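4.2 Where the clothes wait

When we began our visits we supposed, as I think most people would, that a household's clothes are either clean or dirty, and that each kind has its place. It took us only a handful of kitchens and bedrooms to learn better. Nearly everyone we spoke to kept a third sort of clothing, worn once or twice and not yet ready for the wash, and it was this middle sort that gave people the most to say (and, I must add, gave us some of our happiest afternoons of listening). Of the 157 people who filled in the diary, 60 named the bed as the usual resting place for such things, while 40 named a chair. The remainder spread themselves over hooks, door handles, banisters and, in one much-loved case, an exercise bicycle.

The bed deserves a little more attention than earlier writers on laundry have given it. It is broad, it is at a kind height for the back, and it has to be cleared by nightfall, so anything put down there must be dealt with the same day. Laiba Baloch, who carried out the second round of interviews, came to call it "the sorting desk", and the name has stuck with us.

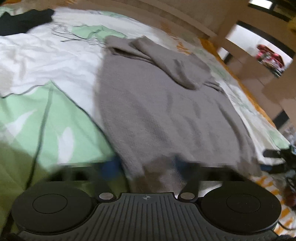

Figure 3. A plain garment on a patterned bed sheet, with a flap of the cloth folded over.

Folding on the bed was talked about quite differently from folding at a table. At the table people spoke of finishing: edges met, piles were made, and the pile went off to a drawer. On the bed they spoke of deciding. One retired nurse told us that she would turn a jumper over once, look at the cuffs, give it a sniff, fold one side across and then leave it there while she thought about something else altogether. Several others described the same kind of half-fold, and were surprised, I think, to hear themselves describing it, as it had never struck them as a thing one did.
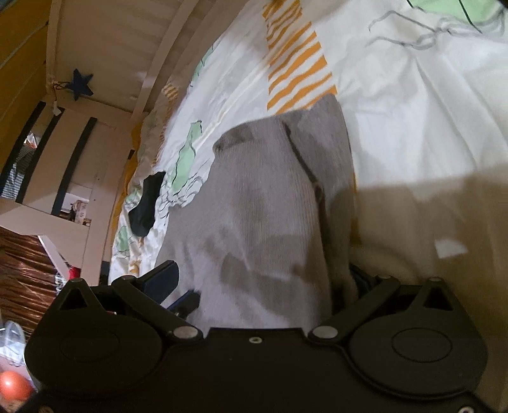 We were curious whether these half-folds led in the end to less washing. The diaries suggest that they may have done, though I would ask the reader to be gentle with so small a study. People who sorted on the bed wore their knitwear more times between washes than those who dropped things straight into a basket, and they were also rather more likely to air a garment by an open window. Duygu Akyol has pointed out to me, quite fairly, that careful people may simply be careful at every stage, and our diaries cannot tell the two explanations apart. We return to her point in section 5, together with the matter of shared bedrooms, where one person's sorting desk is very often another person's mess.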